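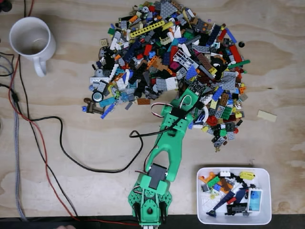

3.2 Sorting as a way into classification

We were delighted by how quickly the children took to the loose-parts task. Each pair was given a mixed heap of building bricks and asked to put the pieces into groups, with no hint from us as to what a group should be. Glenys Penry, who taught both classes, kept the instruction to a single sentence and then stayed out of the way.

Figure 2. Mixed LEGO pieces on a plywood tabletop.

Colour came first for nearly every pair, as earlier work on free sorting would lead us to expect. What surprised us (and it was a lovely surprise!) was how soon colour was dropped. Of the 19 pairs, 10 had changed to a rule based on shape or use before the first break, and two went further and nested one rule inside another, so that wheels were kept apart from bricks and only then split by size. The talk at these tables was rich. Children argued over whether a sloping piece was "still a brick", and one pair invented a group for "things that hold other things", a rule we had never thought of.

Carys Gough transcribed the April sessions and coded over 600 turns of speech. Reasons were given far more often just after a change of rule than at any other point. We think this is the most exciting result of the study, and we return to it in Section 4, where the same pattern appears in the leaf-sorting task.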